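Rirkwood Sorting Room

The Rirkwood sorting room is a workplace operated by Birnska, a company that takes back used play kitchens and pretend-food sets, cleans them, completes them and sells them on. It is known, to the extent that it is known, for having automated its sorting tables without letting anyone go, and for the length of the arguments that followed.

Background

Before automation the room ran on hand sorting. Returned sets came in mixed together, and sorters matched each piece to its set from memory or from a binder known as the Even. The Even listed 1192 separate pieces, many of them vegetables. It was meant to guarantee that every outgoing set was complete, or "even," a word that staff still use as a verb.

The work was light and repetitive, and the company's own records describe it as "suitable for all." Sorters described it in other terms. Wrist complaints were common, and a long-running disagreement over what counted as an orange was settled by a memo that both sides claimed had gone their way.

Introduction of the arms

The first robot arm was set up in August, on a table in the corner with the worst radiator. A second followed, bringing the total to 2, where it has stayed. Both run on software called Tan, which learns a task from examples guided by a person and then attempts it alone, with mixed dignity.

Staff were told that the arms would take over "the boring part." A meeting was held to establish which part that was. Opinions differed, and the minutes record that several sorters were offended to find their favorite task on the list.

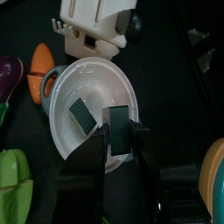

Small, soft and squared-off pieces were assigned to the arms first. Foam forgives a firm grip, and a badly placed cube can be placed again. Anything with a cut line down the middle stayed with the human sorters for longer, as the halves have a habit of parting company when lifted by the wrong one.

Changes to the work

The job title "sorter" was replaced by "table lead," a promotion that came with a new badge and, after some discussion, new pay. A table lead sets out the pieces, guides the arm through each new task, watches it try, and decides when to step in. Marilou Macapagal, the first person to hold the title, wrote in the staff newsletter that she used to go home with sore hands and now went home with opinions.

Table leads must guide an arm through 2000 practice grasps before signing off on a new class of piece. The figure was chosen by management and has never been explained. Leads report that the early grasps are interesting and the late ones are restful, with a difficult stretch in between.

Wrist complaints fell. Complaints about chairs, which had not been an issue when everyone stood, rose to take their place. Conversation changed as well. Hand sorters had talked across the tables all shift, while leads tend to watch their own arm and speak mostly to it — rarely in terms the newsletter could print.

Reception

Opinion inside the company remains split. Supporters point to steadier hours and to the fact that older sorters have been able to stay on. Critics note that the room hires less often than it did, and that knowledge once shared by everyone on the floor now sits partly in Tan, which does not come to lunch.

The Even was retired as an official reference but is kept on a shelf by the door. Table leads consult it when they disagree with the software.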